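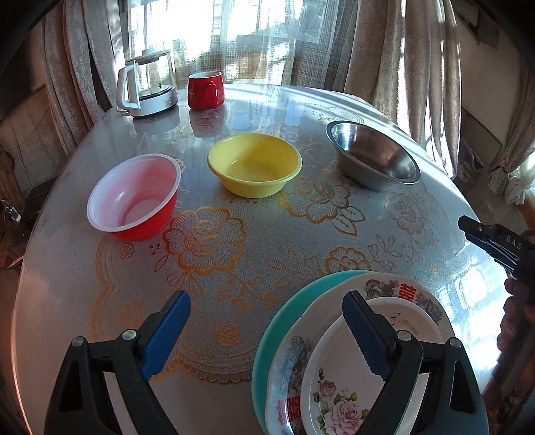

How long does a play-by-mail wargame take to finish?

Longer than you think, and then a bit longer than that. The Ernholm campaign has been going for 112 turns, one turn a month, no end in sight. Paper orders, stamps, envelopes. A map that has been redrawn so many times the rivers have moved.

I joined on turn 61. Missed the glory days, apparently. By then the duchy of Predthorpe had eaten most of the eastern half of the map and the rest of us were huddled along the coast, writing each other long sad letters about honor and grain shipments. I was given Sukent. Two ports, one fort, a swamp. My opening treasury was 1,021 crowns, and my first act as its ruler was to spend nearly all of it on cavalry.

You can't use cavalry in a swamp. It's in the rules, page nine. I read page nine afterwards.

So, play-by-mail. Quick version for anyone under a certain age. You write down what your armies do. You send it to the referee. So does everybody else. The referee opens all the envelopes on the same night, works out who bumped into who, rolls dice, types up the results, and mails them back. Then you wait. The waiting is the game, really. You have weeks to lie awake thinking you should have garrisoned the bridge.

Email would be faster. We voted on it once, around turn 80. It lost badly. People like the envelopes. People like the handwriting, and the threats on the backs of postcards, and the time the whole Manurung fleet was lost because the orders were sent with too little postage. They arrived four days late and the ships sat in harbor while Predthorpe burned them. The ruling stood. There was yelling, by letter.

That's the part that gets left out when folks talk about old games like this. They talk about the strategy. Mostly it's letters. I have a shoebox and a half of them. Treaties, broken treaties, a recipe for fish soup that was supposed to be a code and that I never cracked. One ruler writes only in rhyme. Another signs off with the number of troops on my border, every month, in a very friendly way. Last I heard it was 3,120. I have 1,000, if you count the militia, and you shouldn't count the militia.

The rules themselves are a mess. I love them. They started as a four page handout and have grown to a fat binder with amendments to amendments. Snow closes the passes, except the one pass it doesn't. Bishops can't be ambushed. A siege lasts three turns unless the defender has goats, and there is a whole table for goats, and in all my time I've seen it used twice. Both times the goats made the differnce.

Combat is plain enough once you get to it. Add up your troops, add for terrain, add for a general if you have one. Roll two dice. Compare. The loser backs off one area, or two if it was bad. What makes it hard is that you wrote the order three weeks ago, for an enemy who was somewhere else at the time. I have marched an entire army into an empty valley, with drums. I have also won the biggest battle of my career by accident, when two hostile forces both aimed for my supply wagons and hit each other.

Should you try it? Maybe. Depends how you feel about waiting. If you like a game you can set up after supper and put away by bedtime, this will drive you nuts. If you like checking the mailbox, it's hard to beat. A few tips, from someone who has lost a lot of ground.

Read page nine. Whatever your page nine is.

Write to everyone on the map your first month, even the far-off ones. A short note is fine. The rulers who go quiet get carved up first, every time, and I've done some of the carving.

Keep copies of your orders. I take a carbon, old habit. You will not remember what you sent, and you will be very sure that you do.

Don't put your whole army on one road. Don't trust a ruler who compliments your roads.

Mail early. See Manurung, above.

And keep the map somewhere you'll see it. Mine is on the inside of a closet door, with pins. In the mornings, reaching for a shirt, I get half an idea about the northern forts, and by the time I've found my shoes it's a whole idea, and usually a bad one, but it goes on the order sheet anyway.

Turn 113 is due in April. Predthorpe has offered me a truce, two pages, beautiful penmanship, lots about friendship between neigbors. My plan is to accept it and move the cavalry out of the swamp at last. It'll take them four turns to reach dry land, going by the movement chart, five if it rains. I've sent for stamps.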